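Stop emailing me the receipt

Posted in: Rants, mostly

Went to buy a lamp cord. One cord. Six feet, brown, the kind with the little switch on it. And at the register the kid asks for my email. I say no thanks. He says it won't let him finish without one. So I gave him one, because there were people behind me and I'm weak, and by the time I got to the car I had a receipt, a welcome, a survey and a coupon for garden hoses.

I don't have a garden.

So this is my piece about paper receipts. I've been meaning to write it since January and I've got an hour before I have to be somewhere, so it's going to be a bit rough.

My position is simple. If I hand over money in a store, I should get a piece of paper that says so. Without asking. Without typing. Without a tablet being swung around at me with three buttons on it, and the one for paper is gray and the other two are bright green.

I know the arguments. Paper is waste. Fine. Some of it is. The drugstore ones as long as my arm, sure, those are stupid, nobody needs that. But the long part isn't the receipt. The long part is ads. The receipt is four lines at the top. They made it long and then they told us length was the problem with paper. Print the four lines! Nobody ever complained about the four lines.

And it's not like the email is free of junk. I went through my inbox last night and searched one store, Custia, where I buy socks and that's it. 83 messages. Two of them were receipts. The rest were telling me about socks I'd already bought. If a cashier followed me home and knocked on the door 81 times, we'd have a word for it.

Then there's the returns thing. Everybody says email is better for returns because you can't lose it. Well I lost it. I bought a kettle at Mkhize, lid wouldn't close right, took it back inside of 7 days like a good citizen. Stood at the desk scrolling. Receipt wasn't under Mkhize, it was under Tilent, which is the company that sends out the receipts for Mkhize, which I was somehow supposed to know. The woman at the desk knew. She has to tell everybody. She had it written on an index card taped to the counter, so there's your paper right there, doing the job.

One bar of signal in that store too. It's a basement basically.

My mother keeps hers in a coffee can. She's kept them that way as long as I can remember, and when the can's full she tips the whole thing out on the table and throws away the bottom half. That's the entire system. No password. When her toaster quit she had the receipt in her hand in less time than it takes me to remember which address I gave them. She doesn't have an email address she uses. There are a lot of people like that and they buy things every day, and more and more the machine just doesn't have a button for them. They get told it's optional and then they get sighed at.

That bothers me more than the coupons do. A receipt is the one thing in the whole deal that's for the customer. The price is for the store, the bag has the store's name on it, the loyalty card is for the store whatever they say. The receipt was mine. It was proof, I could hold it up and say look, you charged me twice. Now it sits on somebody's server, and to get at it I have to go through a page that wants me to sign up again.

Someone's going to say the thermal paper fades. It does, I'll give you that. I have one from a Wustusex hardware place that's completely blank now, could've been for anything. So use better paper. Or a pencil. The shoe repair guy near me writes his out by hand on a pad with the carbon sheet and I can still read the one from two pairs of boots ago. $60, heels and soles, paid. That's all I need to know about it.

And the privacy side, which I'm not even going to get into propperly because I'd be here all night. But a store knowing my name because I bought a cord is odd. It should feel odd. We've all just got used to it. Ten years ago if a clerk asked where you lived before they'd sell you batteries you'd have walked out. (One chain did do this actually. People hated it.)

What I'd like is not a lot. Paper comes out by default. If you want the email, ask for it, go nuts. Leave the ads off both. And if a register can't finish a sale without my address then the register is broken and should be treated like it's broken, sign on it, next lane please.

I've started saying no. Just no, and waiting. It's uncomfortable. Most of the time there's a way around, the cashier hits something or calls someone over, and teh paper comes out of the little printer that was sitting there the whole time. 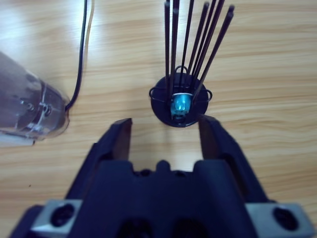
And I say thank you, and I mean it, and it goes in the can. I have my own can now. Tomato, not coffee, but it works the same.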